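Drying of Laundry Indoors Without a Machine
Project report, Textile Care course, Kerkbridge
9/30/23

3. Place and method

Our group wanted to know if a shared house can dry all its washing inside during September, when the garden is often too damp in the morning. We used one room in the house on Filville Road. It has a tall curved window, and the metal drying rack was placed close to the glass. Shirts were laid over the bars in one layer. For small things such as caps and pouches there was no space on the rack, so we hung them on the window itself.
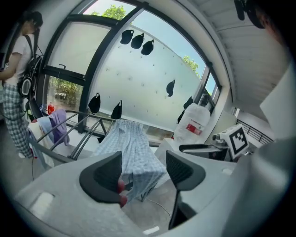

Each piece was weighed before hanging and again every hour. In the first load the total weight of water was 2,133 grams. After the first hour 402 grams were gone, which was less than we expected. The bags were the slowest, and we think the reason is their thick seams.

4. Problems

The kitchen scale shows only full grams, so the results for the caps are not very exact. We also lost 2 readings because the paper was misplaced. In the second load we opened the window, but we did not measure the wind, and therefore we can not compare the two loads directly.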